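# Sarnus Luna Hand Grain Mill

The Luna is a hand-cranked mill for wheat, rye, oats, corn and most other dry grains. It clamps to a countertop or table and grinds anything from cracked cereal to bread flour. There is no motor and nothing to plug in.

We have carried the Luna since we opened the Nikolovski store. The current version has a longer crank handle and a wider hopper than the old one. The burrs are the same, so replacement sets fit both.

## Specifications

- Hopper capacity: 300 grams of wheat
- Weight: 8 pounds
- Grind settings: 27 clicks, fine to coarse
- Burrs: hardened steel, replaceable
- Body: cast iron with a food-safe coating
- Handle: beech grip on a steel crank, removable
- Clamp: fits surfaces up to two inches thick

## What it grinds

Hard and soft wheat, rye, spelt, barley, rice, buckwheat, millet and dry field corn all go through without trouble. Popcorn is slow on the fine settings. Crack it on a coarse setting first, then run it again.

Do not grind coffee and flour with the same burrs unless you like the taste of both. Oily seeds such as flax and sesame will clog the steel burrs. The Etach stone burr set does not handle them either. For those, use a seed grinder.

Grain should be dry. If you bite a kernel and it dents instead of cracking, spread the grain on a tray and leave it out for a couple of days.

## Setting up

Clamp the mill to something that does not move. A light folding table will walk across the floor while you crank. Use the rubber pad under the clamp foot, and tighten the screw by hand only — a wrench can crack the casting.

Before the first batch, run a cup of cheap rice through on a middle setting and throw it out. This clears any dust and oil left from the factory.

For bread flour, start at click 6 and adjust from there. Turning the dial clockwise makes the grind finer. If the crank gets hard to turn, back off one click and go through twice.

## Cleaning

Brush the burrs with the supplied brush after each use. Never wash them. The hopper and catch tray can go in warm soapy water, but dry them fully before putting them back. A burr that has picked up a little rust can be cleaned by grinding a handful of dry rice.

The handle bearing needs a drop of food-grade mineral oil every few months.

## In the box

- Mill body with burrs fitted
- Crank handle and lock screw
- Hopper and lid
- Catch tray
- Clamp pad
- Cleaning brush

The Etach stone burr set is sold separately. It makes a slightly softer flour and grinds slower than the steel set. It takes a screwdriver and a few minutes to swap.

## Shipping and returns

Orders placed by noon on Wednesday ship the same week. Unused mills can be returned in the original box. Once grain has been through it we can't take a mill back, but we do replace faulty parts. Keep the packing slip, as the part numbers are printed on it. 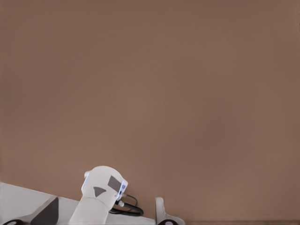 Spare lock screws and clamp pads are kept in stock and can be added to any order.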